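**Gripper comparison, first results**

The Irkside bench has had two sets of fingers to compare since November: the long tapered Denden pair and the shorter Beka pair we started with. Heather Tomoana ran the trials on the two-arm table and logged 1064 pick attempts, split evenly between the sets. Each attempt meant lifting one small item and putting it in a red basket. Both arms ran on the Ledesma controller with the same speed limits throughout.

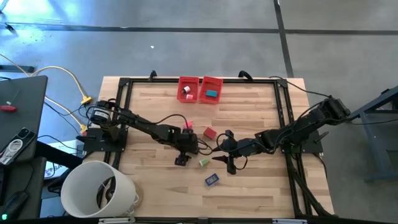
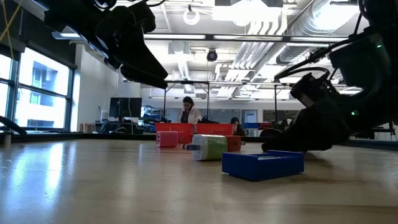
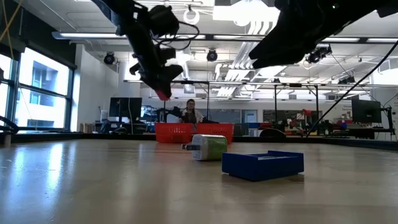 *The two-arm table with the red baskets at the back. The first view takes in the whole table; the other two look across it.*

The Denden fingers did better on small blocks and anything lying on its side. They missed more often on soft items, where the tips tended to push the item along the table before closing. The Beka fingers were slower to line up but held on better once closed – we had 9 drops with them in the whole run, all on round items.

Camera placement mattered more than we expected. Of the missed picks, 403 came from the low camera, which loses small items when an arm passes in front of them. The high camera will be the default from now on.

Next up is a run with rubber pads on the Denden tips, in three thicknesses. If you have small parts you would like included, send a list to Heather.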